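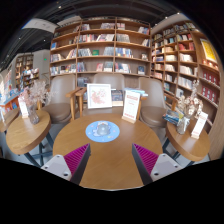 Danex opens reading lounge at Loltville store - round tables, soft chairs, books to borrow

LOLTVILLE, November - Furniture retailer Danex will open a reading lounge inside its Loltville showroom this Wednesday, doors at 9 a.m. Free to use, no purchase needed, no sign up.

The lounge takes over 2,060 square feet on the ground floor, most of it formerly rug storage. It is furnished from the new Feddale collection, a line of round wooden tables and upholstered chairs made for small apartments, waiting rooms and cafes. Everything in the room is for sale. Everything in the room can also just be sat on.

What's in there:

Round tables in a warm brown finish, grain left showing. Chairs with tall rounded backs in taupe, light wood arms and legs, brown seats. Smaller side tables on crossed metal legs, dark blue-gray, for a cup or a bag. Gray floor throughout. Seating for up to 36 people.

Books and framed prints are set out on and around the tables. The books come from Yurchenko, the used bookshop two doors down, which has put together a starting shelf of 500 titles for the lounge. Fiction, cooking, gardening, travel, a good amount for kids. Borrow one, bring it back, or keep it and leave another in it's place. Yurchenko will swap out part of the shelf every month.

"People kept sitting down in the showroom with a coffee and staying an hour," the company said in a statement. "We stopped moving them along. Now there is a room for it."

About the Feddale collection

Feddale tables are sold with or without chairs. The dining height table comes in 2 sizes and seats three or four. Tops are round on every model, so there are no corners in a tight room. Side tables are sold singly. Chairs can be ordered in taupe now, with more colors to follow in spring. Delivery in the Loltville area is free through the end of the opening month, assembly is extra.

Care is simple - a damp cloth, then a dry one. Coasters recomended for hot cups. Seat fabric samples are at the front desk, take as many as you need.

Using the lounge

Open during regular store hours, 9 a.m. to 7 p.m., Sundays from noon. Laptops fine, calls outside please. Drinks with lids are okay. No food at the tables except at the store's own events. Groups of more than six should phone ahead so chairs can be moved. Small book clubs can hold a table for a morning at no charge, ask at the desk. Step-free entrance from the parking lot side.

Opening morning

Coffee from 9 until it runs out. Yurchenko will have a cart of paperbacks by the door and staff on hand to take donations - clean copies only, no textbooks or encyclopedias. A short reading for children at 10:30. Prices for the full Feddale line will be posted in store and on the Danex website the same day.

Press are welcome from 8:15 a.m. for photos before the public comes in, use the side entrance and ring. Product sheets and price lists available on request from the Danex press desk, Loltville showroom.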